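Two arms and a belt at Plindham

Zorica Ivanov has worked at the Plindham clothes-sorting depot for 17 years. When Rarkus, which owns it, brought in robot arms in March, she expected to lose her bench. "I had my coat half on," she says.
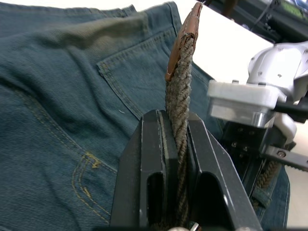
Her job changed instead. She used to handle every pair of trousers herself; now she sets the work out and steps in when the arms go wrong. Belts are the hard part, she says. A braided one like this, with its leather tab, has to be held in both grippers at once. "Jeans lie still. A belt twists."

Her wrists ache less, but she misses the talk. There were 6 of them at the long bench, and now they sit apart. 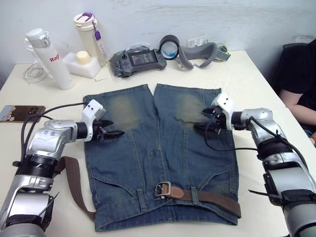 Dragica Spahić, the shift lead, agrees that the room is quieter. She has moved everyone's tea break to the same time — a small thing, she says, but people asked for it. Pay has stayed the same. Ivanov thinks it should go up. "I'm teaching as well as sorting," she says. "That's two jobs." They will talk about it again next month.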